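**Ticket 159: teleop demos, "stand the tumbler up," right wrist drifts on grasp**
Opened by: Tài Lò
Station: Holtomside, bench 2
Status: open, sulking

**Thursday, December 19, 2024, 9:40**
Recorded 55 demos yesterday. The Plirnley trainer threw out all but a handful for "gripper state mismatch." I drive the leader arm, I squeeze, the follower squeezes when it gets around to it. By then I've moved on emotionally and so has my wrist.

**10:15**
Restarted the teleop node. Same lag. Restarted the PC. Same lag, plus an update.

**10:50**
Logged both sides. Leader close command to follower motion: 113 ms. Everything else on the arm tracks fine, so it's only the gripper channel. Tried the task again with the tumbler on its side, mouth to the right, approaching slowly from the near side. 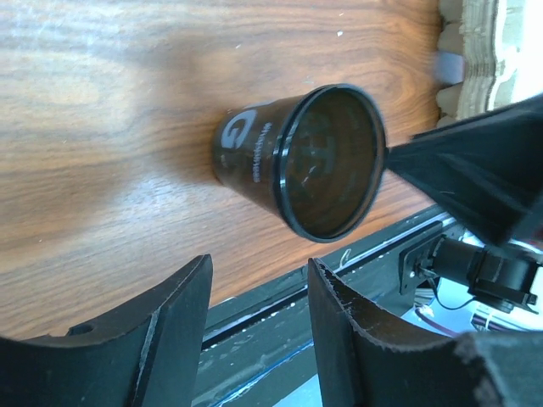

Slow approach helps me and does nothing for the data. The policy will learn to hover politely over drinkware until retirement.

**11:30**
Found a smoothing filter on the gripper topic. The comment says "temporary, remove in August." It did not say which August. Set the window to zero.

**11:45**
Lag is gone. Fingers now chatter when I hold still. Added a small deadband, chatter stopped.

**13:20**
Ten new demos, all accepted by the trainer. Kanagaratnam config updated on this bench only.

**To do**
- Push the same change to the Duvivley bench
- Re-record yesterday's set
- Check whether the 2,000 older episodes used the filter (please say no)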